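Changes to Parcel Collection at the Varnside Counter

Residents of Flistdale and the surrounding villages are advised that the parcel collection counter at Varnside will operate under revised arrangements from the first Friday in July. The changes apply to all items held for collection, including those redirected from the former Cruzado Street office, which closed to the public in the spring.

Under the new arrangements, the counter will open at 7:30 a.m. on weekdays and close at 6 p.m. Saturday hours remain as they are, from 9 a.m. until noon. Items will be held for 3 weeks from the date on the collection card. Items not collected within that period will be returned to the sender, and any fee for a second delivery is a matter between the sender and the recipient. 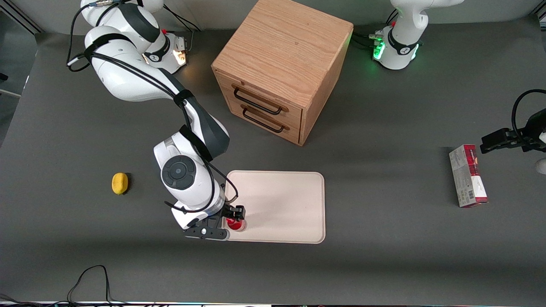 Customers must present the collection card together with one form of identification showing the name on the parcel. A person collecting for another member of the household should bring the signed card and identification for both parties. Photographs of a card on a telephone will be accepted, provided the reference number can be read in full. Staff are not able to release items on the strength of a name and address alone.

The office received 181 written comments during the consultation held last winter. A large share of these concerned small packets, which are easily mislaid when they are stored with larger items. Small packets will now be shelved separately, by street, and the collection card will carry the letter S in the upper corner. Customers holding both kinds of card should show them together at the counter so that one visit will do for everything. 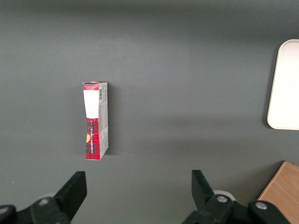

Senders are also asked to review their packing. A light carton should be closed on every side with tape at least two inches wide, and the address should be written on the largest face. String, ribbon and outer gift wrap are not accepted at the counter. Old labels and bar codes must be removed or fully covered — an uncovered label is the most common cause of an item going astray between Varnside and the Stendent depot.

Parking at the rear of the building is limited to 20 minutes for collection customers. The side entrance on the ramp remains available during all opening hours, and the bell there is answered by counter staff. Printed copies of the revised terms may be obtained at the counter or at the Flistdale library.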